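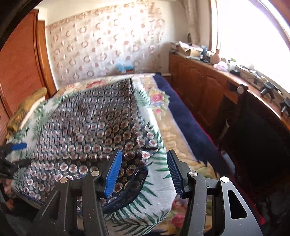 ## VL 2 – Können Maschinen schon Hausarbeit? (Fall: Bett machen)

Stand 11. Oktober 2022, Mitschrift/Handout, bitte selbst ergänzen. Folien kommen nach.

Ausgangsfrage: warum Schweißen seit Jahrzehnten automatisiert, Bett machen nicht?

- Werkshalle: Teil kommt immer gleich an, Lage bekannt, Licht bekannt
- Schlafzimmer: nichts davon
- Stoff hat keine feste Form → kein CAD-Modell, das was nützt
- Verdeckung: mehrere Lagen übereinander, unterste nur am Rand sichtbar

### Zum Bild

Gesteppte Decke mit Medaillons liegt über weißem Überwurf mit Palmwedeln, rechts Decke mit Rosen, dazu dunkelblaue über der Bettkante. Für uns klar: vier Sachen. Für die Segmentierung erstmal nicht – Muster auf Muster, Vorhang hinten auch gemustert. Zwei Finger mit geriffelten blauen Gummipads. Frage an alle: wo zuerst greifen? Ecke mit blauer Einfassung ist naheliegend (Kante = guter Griffpunkt), aber kommt man mit zwei Fingern nur unter EINE Lage?

### Teilaufgaben

1. Lagen trennen (wahrnehmen)
2. Ecke oder Kante finden
3. Greifen, ohne die untere mitzunehmen
4. Ziehen, glattstreichen – zweiter Arm nötig?
5. Falten. Eigenes Thema, siehe VL 3
6. Wann ist es fertig?? "Ordentlich" hat keine Messgröße

Punkt 6 wird meistens unterschätz. Hägglund: Abbruchkriterium vorher festlegen, sonst streicht das System ewig weiter.

### Fallstudie Rerora (Gastvortrag Navickas)

- 160 Versuche, eine Decke, leeres Testbett, immer gleiches Laken
- 40 davon ohne Eingriff durchgelaufen
- häufigster Fehler: zwei Lagen gegriffen, dann verrutscht alles
- mit zweiter Decke drauf: nicht ausgewertet (!)
- Dauer pro Versuch nearly 439 s, also fast 439, Navickas hat auf Englisch vorgetragen

Vergleich Stusex, Werkshalle, Kartons palettieren: läuft im Schichtbetrieb, aber Kartons sind halt Kartons. Sobald Säcke dazukommen, wieder Handarbeit. Gleiches Problem wie beim Bett, nur in der Halle.

### Zwischenstand

- Einzelschritte: ja, teilweise
- ganze Aufgabe in fremder Wohnung: nein
- Demo-Videos immer prüfen: Schnitt? Abspielgeschwindigkeit? ferngesteuert?
- Daten aus echten Zimmern helfen wohl mehr als noch ein Testbett – Dumitrescu ist da anderer Meinung, Diskussion nächstes mal

### Bis zur Übung

Eigenes Bett machen und jeden Griff notieren: eine Hand oder zwei, Kante oder Fläche, hingeschaut oder blind. Max. eine Seite, Abgabe bei Ulla Tangen. Wer keine Lust auf Bett hat, nimmt Geschirrtücher.

Klausurrelevant: Teilaufgaben 1–4, Griffpunktwahl. Rerora-Zahlen nicht auswendig lernen.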